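Man charged after classifieds sting over computer parts that never came

A Trillberg man accused of selling the same graphics card to a long line of strangers has been charged with fraud, after police posed as a buyer and arranged to meet him outside a bakery.

Officers say the man, 50, advertised second-hand computer components on a local classifieds site under several names, took deposits by bank transfer, and then developed a run of bad luck that would have tested a saint. His car broke down. His phone fell in a sink. His grandmother died, and according to the statement of facts tendered in court, she did so 2 times in the one fortnight.

Investigators have so far identified 49 people who say they paid and got nothing. Most lost a deposit of $100, a sum police believe was chosen with some care.

"It's enough to be annoying and not quite enough to take a morning off work over," said Detective Sergeant Keegan Pomare, who ran the operation. "A lot of them told us they'd written it off. One bloke said he'd assumed it was his own fault for wanting it too much."

The complaints began arriving at the Trillberg station in November, at first singly and then in clumps. The early ones were filed separately because the seller had a different name each time. What he did not have was a different way of writing. Every ad promised that the item came from a "smoke free, pet free, drama free home", and every excuse ended with the words "cheers legend".

It was the legend that did it. A constable on the front counter typed the phrase into the complaints system one slow afternoon and watched the page fill up.

Police then answered an ad for a graphics card, described as barely used and priced to sell. The undercover officer, who by his own admission knows nothing about computers, was coached by a colleague's teenage son on what to ask. He was told to enquire about the fans. He did so at length.

The seller asked for the usual deposit. The officer said he would rather pay cash in person, and offered an extra $50 for the trouble. After a delay of several hours, during which police allege the man tried to sell the card to someone in Nisitz, he agreed to meet outside the bakery on Song Street at 10.30am.

He arrived late, carrying a padded envelope. Police allege it contained a folded tea towel and a paperback thriller with the last chapter missing.

He was arrested at the scene without a struggle, though not without a discussion. Witnesses said he asked if he could finish his vanilla slice, and was told he could not.

A search of his unit later that day turned up three mobile phones, a notebook of names and amounts, and a quantity of bubble wrap that one officer called "hopeful". Police found no graphics cards. They did find a single desktop computer, which belonged to the landlord and did not work.

The man faced Trillberg Magistrates' Court charged with multiple counts of obtaining property by deception and one of dealing with the proceeds of crime. He has not entered a plea. His solicitor told the court her client was "a disorganised person with a genuine interest in technology" who had always meant to send the items once he had obtained some.

The magistrate asked whether that was a defence. The solicitor said it was context.

Bail was granted on the condition that he stay off classifieds sites, surrender his passport and report to police twice a week. The prosecution also asked that he be barred from owning more than one phone. The magistrate agreed, after checking that nobody in the room found this unreasonable.
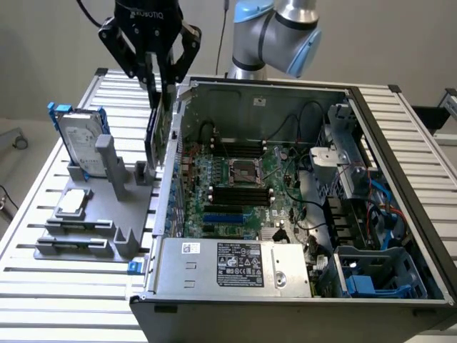
A circuit card held over an open desktop computer tower. Second-hand parts are a popular line on classifieds sites.

Among those who lost money was Rajkumari Tyagi, a piano teacher from Mustitz who was trying to repair her daughter's computer before exams. She paid her deposit within minutes of seeing the ad and spent the next three weeks receiving updates on the seller's health.

"I sent him a soup recipe," Ms Tyagi said. "He wrote back and said it was beautiful. I don't know if he made it. I'd like to know, to be frank, because it's a good soup."

She said she began to have doubts when the parcel was reported stuck at a depot in a town that does not have one. By then she had wished him well so many times that it felt rude to go to the police.

Her daughter sat the exams using a borrowed laptop with no letter G. She passed.

Ms Tyagi has since joined a group chat of fellow buyers, set up to share documents for the court case. It has drifted. Members now swap advice on power supplies, complain about parking in Nisitz and have organised a barbecue, to which everyone has been asked to bring something that exists.

Detective Sergeant Pomare said police did not expect to recover much of the money, which appears to have gone on rent, scratchies and a jet ski that has not been located. He urged people to inspect goods before paying and to be wary of any seller who will not meet, cannot talk on the phone and has recently lost a relative.

"Two relatives, especially if it's the same one," he said.

He also asked anyone who has dealt with a seller using the phrase "cheers legend" to come forward, then conceded that this might produce a large number of calls. By late afternoon the station had taken several, among them one from a man in Mustitz who wished to report his brother-in-law.

Buyers who think they may have been caught should keep their messages and transfer receipts and contact Trillberg police. The front counter closes at 4pm.

The matter returns to court next month.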